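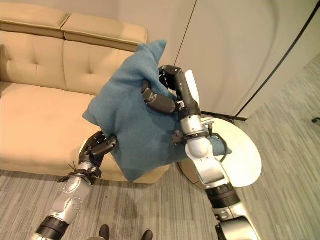 Trilasville, September 2, 2025. Cakarex has revised the care and fitting sheet for its square fleece pillow line, with new guidance on washing, refilling and use on leather seating. The sheet replaces the version issued in July and applies to all colors now sold, including the teal blue.

The main change concerns the cover fabric. The pillow line uses a brushed polyester fleece with a weight of 300 grams per square meter. Earlier instructions allowed tumble drying on medium heat. The new sheet limits drying to low heat and asks owners to take the pillow out while the seams are still slightly damp, then finish it flat on a rack. High heat mats the surface fibers and leaves a stiff patch that brushing will not remove.

Cakarex based the revision on 1,291 customer returns and repair requests logged at its Trilasville warehouse. Matting was the most common complaint, followed by corners that had lost their fill. Seam failure accounted for a small share, most of it along the zipper side.

Corner collapse is handled in a separate section. The fill is loose fiber in an inner bag, and it moves toward the middle when the pillow is squeezed or carried by one corner. The sheet recommends holding the pillow by two opposite sides, shaking it, and working the fill back into the corners by hand. If a corner still folds over, the inner bag can be opened and topped up with a refill pack of 150 grams.

A section on leather sofas is new. Fleece sheds for the first few washes, and the lint collects in button tufting and along the piping of seat cushions. Aníbal Caldeira, product manager for home textiles at Cakarex, said the company now advises one cold wash before first use on leather. "A dry soft brush clears the buttons. A damp cloth pushes the lint farther in," he said. Dark covers should be kept off pale leather until the rinse water runs clear.

The sheet also gives a placement note for sofas with separate headrest sections. A square pillow set upright against the lower back cushion stays in place better than one laid over the headrest, where fleece slides on smooth leather.

Printed copies will be packed with new stock. Owners of older pillows can ask for one at the Barreto Street counter. Replacement inner bags are sold singly or in packs of 5, and the zipper size is unchanged.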